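June 5, 2018

I finished the Grurnach puzzle! All 1000 pieces, most of them sky, and I loved every evening of it. I'd bought it at the Umley fair last September and kept putting it off — silly me.

Ostach make their pieces lovely and thick, with a proper click when they go in. I sorted by shape this time, into eight trays, and the clouds went together so much faster (try it!). The harbour was the best bit, all those tiny masts. 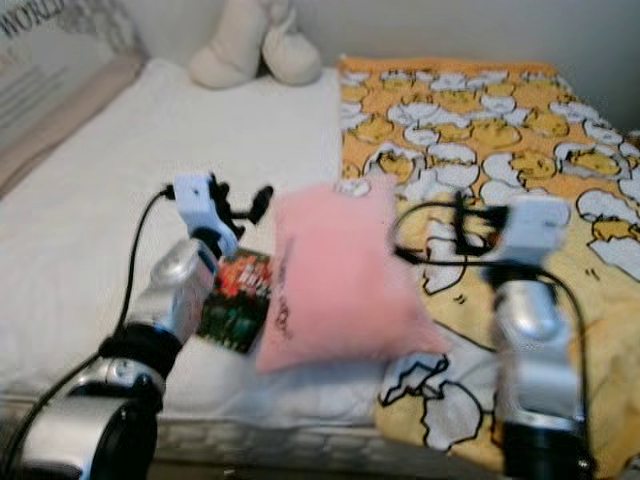
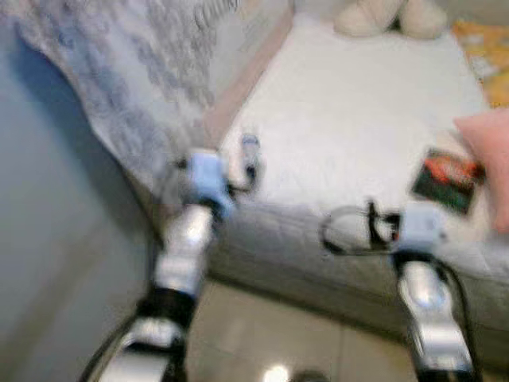
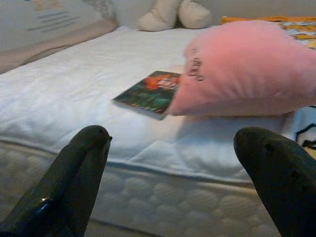 Min wrote to say that sorting by shape only works for sky, and that the harbour should always be done first.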